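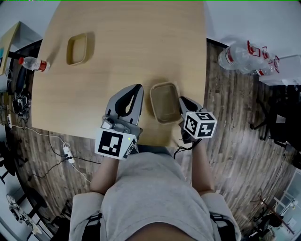
Prapai Suksawat wanted to know, before we'd even gotten our coats off, whether the robot would remember any of it tomorrow, and I have been chewing on that question all the way home on the bus.

So, the open day at Getbridge! I'd been looking forward to it since April and it was better than I'd hoped, which hardly ever happens with these things. I got there too early as usual and walked twice around the block past the tire place. Then they let us in through the side door and gave us name stickers (mine fell off right away, it's probably still on their stairs).

What I liked best was that they let us see the plain everyday part of the work. I had pictured big orange arms behind a fence. Instead there's a person at a table with a gripper in each hand, and plain tan containers to work with, and the person does the job the way they'd like a robot to do it. Pick up, move over, set down. Then again. Each gripper has a white cube on it with black squares printed on the sides, and Fongchan Meesuk explained that the cameras look for those squares to work out where the hand is and which way it's tilted. I asked if it mattered that people wave their hands about differently and she said good, they want that, they'd be worried if everybody moved the same.

She also put a number on the wall for us. 2835 runs recorded for this one task, and of those they've kept 1721. The rest got thrown out because someone bumped the table or a cube turned away from the camera for too long, or a run was started and given up. I'd never have guessed so much gets tossed. Prapai said it was like her darkroom years and I think she's right.

And then I got a turn!! I was terrible. The jaws close a little later than your fingers think they will, so my first try just pushed the container along and I caught it with my elbow. By the fourth or fifth go I had the rim properly and I could lift it and put it down without that awful clack. You stop looking at your hands after a while and look at the jaws, and it starts to feel like wearing very stiff gloves. My wrists are sore tonight. Fongchan says the regulars take a break after 100 runs and I believe every word of it, I did maybe a tenth of that and was ready for a sandwich.

Rindum is what they call the arm setup in the other room. We watched it do the same job from what it had learned. It was slow. It went down to the container, stopped as if it was thinking about something, backed up a bit, and went in again from a better angle, and a man behind me clapped, and then all of us did. It missed the next one completely. I loved that they didn't hurry us out when it missed. They let it try again, and it got the corner of the rim and set the thing down crooked, and Fongchan just wrote something in her notebook and went on talking.

Back to Prapai's question. The answer, as far as I followed it, is that Rindum doesn't pick anything up from one day to the next. It knows what was in the recordings it was trained on, and if they want it to know more they record more and train it over again, which takes them most of a weekend. Prapai was a bit let down. I wasn't! I keep thinking that if they keep my good tries, my own clumsy left hand might end up in there somewhere.

Things to look up: how the squares tell the camera about tilt (I nodded but I only got half). Whether the library still has the Yeoh book on hands and tools. And I must write to Fongchan about the evening sessions, she said they take people from outside on Wednesday from six o'clock, and that they need left-handers especially. Prapai says she'll come if I drive, so that means getting the car seen to.

Soup for supper, then bed. I picked up the salt with two fingers held out stiff like jaws and got it all the way across the table.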